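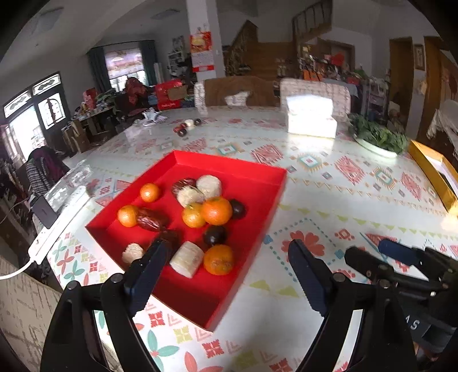 Trakdale Community Hall
Kitchen and dining room checklist, November
Comments are from the walk-through with the kitchen in normal use. Items marked Fix need to be closed before the next booking.

1. Handwashing sink
Hot water, soap and paper towels in place: OK
Comment: Someone had left a colander in the sink. This sink is for hands only. The sign has faded and should be reprinted in larger type.

2. Main refrigerator
Holding at 40°F or below: OK
Comment: Thermometer on the middle shelf read 38 at the start and 39 after the door had been opened a few times. Door gasket is starting to pull away at the bottom hinge corner. It still seals. Check again next month.

3. Small refrigerator (drinks)
Holding at 40°F or below: Fix
Comment: Read 44. The dial had been turned down, probably when it was moved for cleaning. Reset and rechecked before leaving, 41 and dropping. No milk or other perishables in this unit until two readings in a row come in at 40 or under.

4. Food storage
Food off the floor, covered and dated: Fix
Comment: Two sacks of rice on the pantry floor. Flour bin is labeled but has no date. A bag of Kava coffee was open and folded over with no clip. The rest of the shelves were in good order, better than last time.

5. Fruit and dry snacks set out for guests
Sound, clean, no mold: OK
Comment: Oranges with brown or rough patches are fine to put out if the skin is firm. Throw out any that are soft or leaking. Dates go back in a lidded tub at the end of the event. Cardboard trays are single use and go in the recycling if they are clean.

6. Dishwasher
Final rinse reaches temperature, no leaks: OK
Comment: Tevo unit. Filter was dirty and was cleaned during the check. It needs to be done after every event, and the log shows two events with no initials.

7. Range and hood
Burners light, hood fan runs, filters clean: Fix
Comment: Left rear burner takes several tries. Holovko has been called for the burner and will look at the fan belt on the same visit. Hood filters have grease along the lower edge. Soak overnight and refit.

8. Fire extinguisher
Gauge in green, tag current, path clear: Fix
Comment: Gauge and tag are good. A stack of folding chairs was in front of it. Moved. The chairs belong on the rack in the hallway.

9. Dining room tables and coverings
Tables steady, covers clean and not hanging to the floor: OK
Comment: One folding table has a leg lock that slips. It has been tagged and put in the storage room. Wipe covers with sanitizer after each sitting, not just at closing.

10. Exits and occupancy
Both doors open freely, signs lit, limit posted: OK
Comment: Limit is 80 standing, 65 seated at tables. The side door sticks when it rains but opened with one hand today.

11. First aid kit
Stocked and within date: Fix
Comment: Out of large adhesive bandages and burn gel. Gloves are down to one pair.

Open items: 3, 4, 7, 8, 11
Keep the signed copy in the binder by the office phone.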